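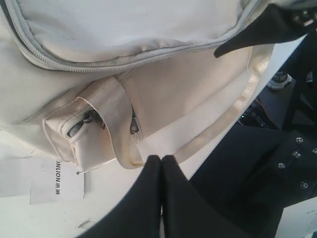

A cream fabric backpack with a long curved zip, a smaller pocket on the front and a beige webbing strap.

The bag that comes back in August

Every August, in the fortnight before the schools go back, Idalina Aguiar's counter fills up with backpacks. They arrive in carrier bags, under arms and once in a wheelbarrow. Most have a zip that won't close. Some have a strap hanging by a few threads, and a good many have nothing wrong with them that a wash wouldn't put right.

Her repair shop, Voto, takes up the ground floor of a narrow building between a bakery and a place that cuts keys. She has mended bags there for seven years. Before that she was a machinist for Conden, a luggage maker on the edge of town, where she sewed handles on to suitcases and later ran the sample table. When the factory moved its sewing elsewhere she bought two of the old machines and a bench.

"People think I must be good with leather," she says. "I hardly see any. It's canvas and nylon, and it's nearly always the zip."

A backpack is a simple thing to look at and a fiddly thing to take apart. The ordinary school or commuting sort starts as flat panels, which are sewn together inside out, bound along the seams with tape and then turned through the main opening. Whatever goes on the front panel – pocket, tabs, loops, label – has to be put on while the panel is still flat. Once the bag is closed up there is no easy way to get a machine foot near it.

The pocket is where a lot of the work goes. A flat patch pocket takes a few minutes. A boxed one, with sides of its own so that it stands away from the bag, needs a strip of fabric eased round the corners and a zip set along the top before any of it meets the panel. Corners are where boxed pockets fail. The fabric is clipped so that it will bend, and if it has been clipped too deep the seam starts to let go. The first sign is usually a thread end poking out.

Aguiar's advice about loose threads is short. Don't pull them. Trim the end close with small scissors and look at the seam on both sides. If the stitches are still lying flat and even, leave it alone. If there's a gap you can get a fingernail into, sew it now, by hand if need be, with doubled polyester thread and a backstitch.

The zips

Most bags use a coil zip, in which the teeth are a continuous spiral of nylon stitched to the tape. Coil zips bend well, so they can be run in an arc over the top of a bag where a metal zip would fight the curve. They also forgive a certain amount of bad treatment. If a coil splits open behind the slider, it can often be closed again by running the slider back to the start and bringing it slowly forward.

When it keeps splitting, the slider is the thing to look at. It is a small metal part with two plates, and every time it goes round the bag the plates spread by a hair. After enough trips they no longer press the two sides of the coil together. Aguiar's test is to swap the slider before she thinks about touching the zip.

"A customer will tell me the zip's gone," she says. "I put a new slider on and it's fixed while they're still telling me."

Replacing a whole curved zip is another matter. The binding has to be unpicked on the inside, the old tape taken out, and the new one basted in by hand so that the curve doesn't pucker. Piping makes it slower again, as the cord has to be caught evenly all the way along. She puts aside a full morning for one of these and will tell people beforehand if the bag isn't worth it.

Her sliders come from Veloso, a haberdashery wholesaler, in bags of 100. They are sorted by size in shallow drawers under the bench, along with a tin of salvaged pullers. The puller is the part you hold, and it breaks more than anything else. A loop of cord threaded through the hole in the slider works as well as the original and is quieter than metal. It's also much easier for small hands and for anyone with gloves on.

Cleaning a pale bag

Pale bags have been popular for several years now and they bring their own trouble. Cream and beige canvas shows dirt first along the seams, then on the bottom, then on any tab or flap that gets handled. The marks along a seam are mostly dust held in the stitching. The yellowing at the end of a tab or strap is more often skin oil or hand cream that has soaked in and darkened with time, and it takes more than water to move it.

Aguiar cleans them at the big sink at the back of the shop, and the method would work in any bathroom. Empty every pocket and turn out the linings as far as they will come. Brush the whole bag dry, going along the seams and into the zip. Then fill a basin with lukewarm water and a small amount of plain liquid soap, and work over the outside with a soft nailbrush, one panel at a time. Wet the full panel from seam to seam even if the mark is only in one corner. Cleaning just the spot leaves a ring that can be harder to get out than what was there before.

For greasy marks she rubs in washing-up liquid, neat, and leaves it for twenty minutes before rinsing. She doesn't use bleach on cream cloth. It can turn the fabric yellow and it weakens the thread, so the bag comes out worse in both ways.

Rinse until the water runs clear, press the bag between two towels, and stuff it with a third to hold its shape. Hang it upside down by the base if you can, with the zips open, somewhere airy and out of full sun. A padded back panel can take two days. A bag put away before the padding has dried through will smell of it for months.

The washing machine divides people. Aguiar has seen bags come through it perfectly well and others with the foam folded in half and the coating peeling off the inside in flakes. If the care label allows it, she says, use a cool wash, no spin and a pillowcase tied shut around the bag. If the label has gone, use the sink.

Straps and webbing

Webbing rarely wears out in the middle. It goes at the ends, where it has been stitched down and where all the weight hangs. A good strap end is sewn in a box with a cross through it, and on a bag that is carried daily it's worth looking at that stitching a couple of times a year. Smooth, shiny webbing has one further habit, which is that it slips in its buckle. A few stitches taken through the folded end to make it thicker will stop it sliding out altogether.

A cut end of synthetic webbing can be sealed by passing it quickly near a flame. Cotton webbing can't, and needs to be folded twice and sewn. Anyone who isn't sure which they have should fold and sew.

What it costs

Conden's old sample table used to turn out bags for testing, and Aguiar remembers the machine that opened and closed a zip until it gave up. The target in her day was 4,000 cycles for a main compartment and 2,000 for a front pocket. She thinks that was fair for a bag used at weekends and rather low for one that goes to school every day and is opened at every lesson.

A new slider at Voto costs less than a sandwich from the bakery next door. A strap end is a little more. The curved zip is the one that makes people pause, and some of them take the bag home again to think about it.

She isn't sentimental on their behalf. Linings that have gone sticky can't be saved, and she says so. Fabric that tears when you pull it between two thumbs won't hold new stitches. Bags like that go in a crate by the door and are stripped for their buckles, webbing and pullers. What's left goes to Folutora, a textile recycler that collects from several of the workshops on the street.

Her own bag is a dark green one from the Conden sample table, with a front pocket in a slightly different green from the rest. She has replaced the slider twice. The cord on the zip is a bit of old bootlace.

Voto is open mornings only, and through August there is usually a queue by half past nine.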